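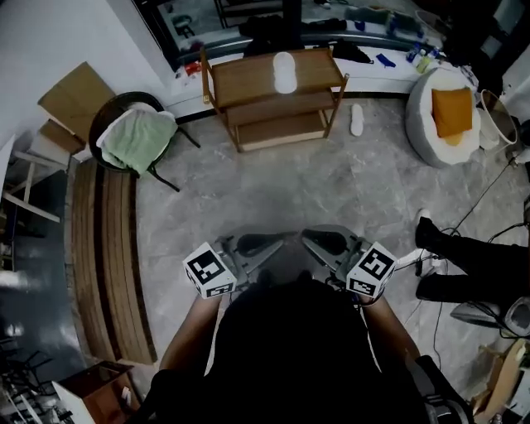

Burora student robotics club
Progress report to the Lysenko fund, second period

Work since the last report

The club has spent this period collecting demonstrations by hand. In the first period the students drove the arm with a game controller, and the results were too slow and jerky to train on. We agreed with the fund in February to move to hand-held grippers, with a marker cube on each one so that the position of the hand can be worked out from the video. The change has cost us time but the recordings are much better.

Both grippers are finished and in regular use. The students printed the bodies themselves and went through several versions of the fingers. The first set was too stiff and kept pushing light items away. The current soft ones hold cloth and footwear without trouble, though they wear at the tips and we will need spares before the summer.

The task is tidying a room: picking up shoes, folding small towels, putting things back on a shelf. We have 200 usable recordings against a target of 2000. A further 37 were thrown out, nearly all for the same fault – the cube turned away from the camera and the software lost track of the hand. Zakhar Derkach has written a check that runs straight after each recording and tells the student whether to do it again. Before that we only found the bad ones at the end of the evening.

Sessions are run in pairs, one student recording and one looking after the laptop and the cables. They swap at half past six.

Problems

We are behind on numbers. The target assumed three sessions a week and we have managed two, mainly on account of exams. Ostap Yatsenko has drawn up a new timetable for next term that includes the younger group, who have now done the safety talk.

The cables are a nuisance. They limit how far a student can walk, and a connector on one gripper has been repaired twice. We looked at going wireless but the delay was too long for the cameras to stay in step. We have ordered longer leads from Pomura and they have not arrived.

Money

Spending is within the grant. Printing material came in under the estimate and the camera mounts over it. We would like to move what is left in the travel line to storage drives, as the recordings take up far more space than we planned for. Please confirm whether this needs a formal request.

Next period

Reach half the target number of recordings. Train a first version on the shoe task only and try it on the arm. Take a short demonstration to the Mudau open day – the organisers have offered us a table and a power socket, and want a title for the programme by the end of the month.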